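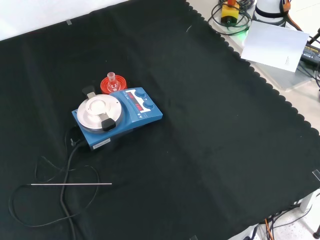
Remer Teaching Laboratory, Lokville site. Minutes of the bench equipment meeting, June 19, 2020

Print this page | E-mail this page

Present: Lise Lemieux (chair), Kwame Acheampong, Kamil Vlček, Theano Gavalas (minutes). Apologies: Abdul-Rahman Zakaria.

1. Heating station layout. The meeting reviewed the layout proposed for the small-scale heating exercises. K. Vlček stated that the heating block is to stay on the hotplate between sessions, held by its two clamp tabs, and that the round-bottom flask is to go back on its orange holder behind the hotplate when not in the recess. L. Lemieux asked that the power cable and the probe cable no longer cross on the cloth. Agreed. The probe will be laid on the side away from the knobs and its cable coiled. Action: KV.

2. Bench covering. The black cloth is held down with clear tape. K. Acheampong reported that the tape lifts after a few days and leaves residue on the white tabletop. Options are weighted hems or bench clips. T. Gavalas to get a price for clips from Enorer. Spending limit for this item is $70. Action: TG.

3. Temperature checks. The display and the probe are to be compared at the start of each session and both values written in the station log. A. Zakaria had sent a note by e-mail proposing a tolerance of two degrees. K. Acheampong considered this too tight for an aluminum block with a small flask. Left open until Zakaria can attend.

4. Glassware. Stock of small round-bottom flasks is down to 9. The order to Wumbei (ref. 934) has been confirmed but no delivery date given. Chipped necks are to be discarded and entered on the breakage sheet. Cork rings to be added to the same order if it can still be changed. Action: LL.

5. Stirring speed. Written instructions give 400 rpm for all exercises. K. Vlček asked for a lower value where the smallest stir bar is used. Agreed in principle; wording to follow.

6. Any other business. Station labels to be renewed before the November courses. Previous minutes accepted with one correction (item 3, "block" for "bath").

Meeting closed 11:40.

Contact: Remer Teaching Laboratory office | © 2020 Remer | Back to top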